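Home Projects Index Help

Briron (robot arm)

Briron is a two-armed tabletop robot designed for construction at home or in a shared workshop.

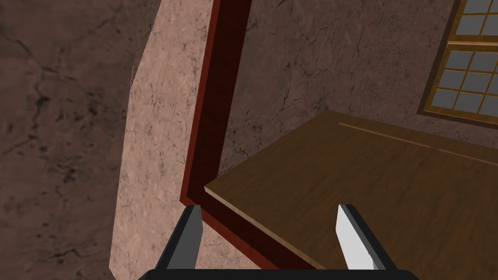

The design was first published by the Ullel workshop and is kept up by its members. Each arm ends in a gripper with two fingers, and the left and right grippers use the same base so that spare parts can be swapped between them. Builders normally test an arm in simulation before any motor is powered. The usual test has the gripper approach the corner of a table with its fingers open.

Construction

The arms are assembled from printed joints and cut plate. Four screws hold each gripper base to the wrist. The control software, Zenside, runs on an ordinary desktop computer and stores up to 1000 arm positions per project.

Variants

The Mayrhofer variant, released in October, has a longer forearm and three cable guides -- the original has two. Its gripper is unchanged, and files saved for the earlier arm must be converted before use.

See also: Zenside; Ullel workshop

Last updated: 27 January 2025

Contact | Copyright Ullel workshop | Back to top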